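Grade Sweet Corn by Harvest Time, Not by Ear Length

Reginald Ferreira
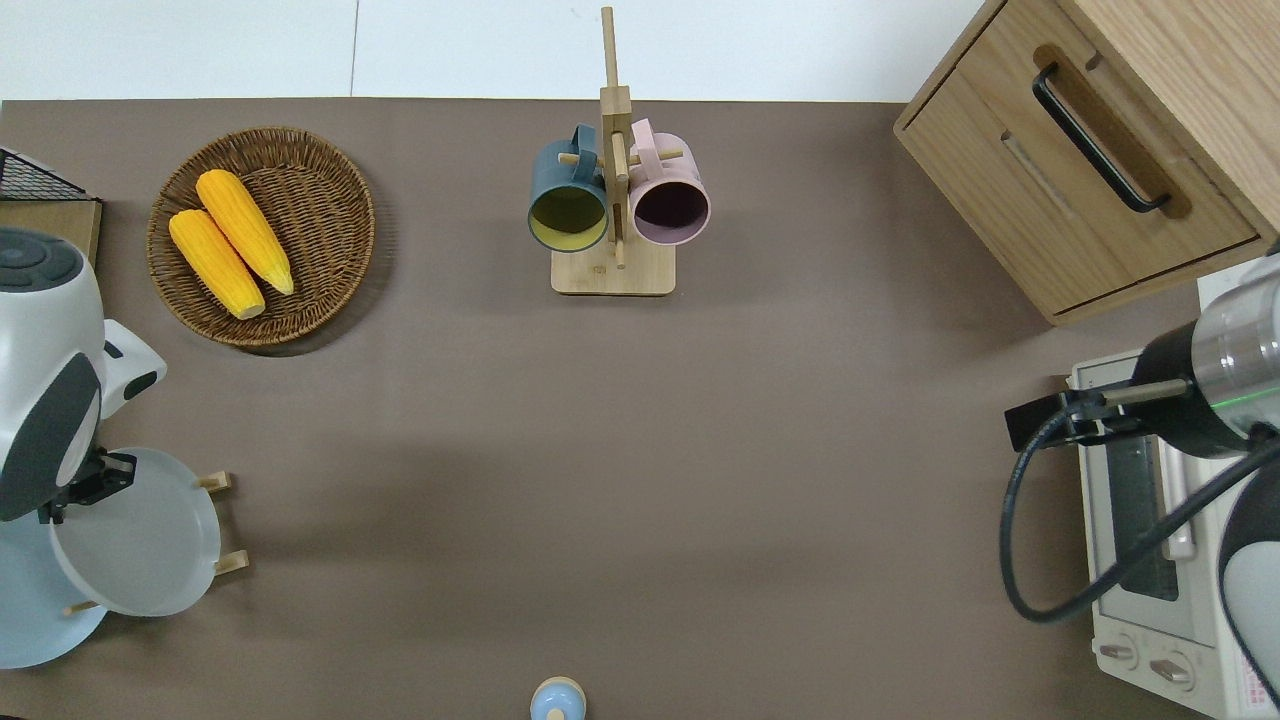 Two ears of yellow corn in a woven basket.

The grading sheet used at the Kumham wholesale yard has four columns for sweet corn: ear length, husk color, tip fill and visible insect damage. It has no column for the hour the corn was picked. I think this is a mistake, and an expensive one for the buyer, who pays a premium for a long ear and has no way of learning how old it is.

Sugar in a standard sweet corn kernel begins converting to starch at harvest. The rate depends mostly on temperature. Ears held near freezing lose sweetness slowly. Ears left in a truck bed through a warm afternoon lose a good share of it before they reach a cooler. The newer high-sugar varieties start from a higher level and convert more slowly, but they are still perishable, and the tenderness of the skin over the kernel declines along with everything else. None of this is disputed by anyone who grows the crop.

Length and tip fill are measured because they are easy to measure. A person with a ruler can grade a crate in under a minute and two people will usually agree on the result. I accept that as a point in favor of the present sheet. A grade has to be repeatable or the sellers will argue over every load. But a repeatable measurement of the wrong property does not help the person eating it. Tip fill tells you how well the ear was pollinated. A bare half inch at the tip can be cut off with a knife.

Last June I kept records on 46 crates bought through the Kumham yard and from two farms on the Onameck road. Each crate was sampled on arrival with a handheld refractometer, using juice pressed from kernels at the middle of the ear. I sampled 144 ears in all. A refractometer reads total dissolved solids, so it is an imperfect instrument for this purpose, and I would not publish the numbers as a study. They were good enough to show me that the top length grade had no consistent advantage over the second. The crates I would have bought again were the ones picked before sunrise and cooled within the hour, whichever grade was stamped on them.

Neusa Lacerda, who ran receiving at the yard for 15 years, has raised the main objection to me more than once. A harvest time is a claim made by the seller. A ruler can be checked on the dock and a claim cannot. She is right that some growers would write down whatever hour sold best. The same is true of field of origin and spray dates, however, and the yard already accepts both in writing and audits a portion of them. Picking crews keep time sheets. Coolers have temperature logs. A harvest hour could be checked against either one at little cost.

A second objection is that small growers lack cooling equipment and would be marked down. Some would be. Others sell within 6 miles of the field on the morning they pick, and the current sheet gives them nothing for it. Their ears are often short, because they plant older varieties, and they go out in the second grade at a second-grade price.

My proposal is modest. Keep the insect column, since damage spreads and affects storage. Merge length and tip fill into a single pass or fail. Add two entries, hour of harvest and hour of entry to the cooler, and print both on the crate label where the retail buyer can read them. Let the buyers decide what the difference is worth. I expect prices would adjust within one season.

Retailers could go further and put the harvest hour on the bin card. Shoppers now peel back the husk to look at the kernels, which dries the ear and leaves it worse for the next customer. They do it for lack of any better information.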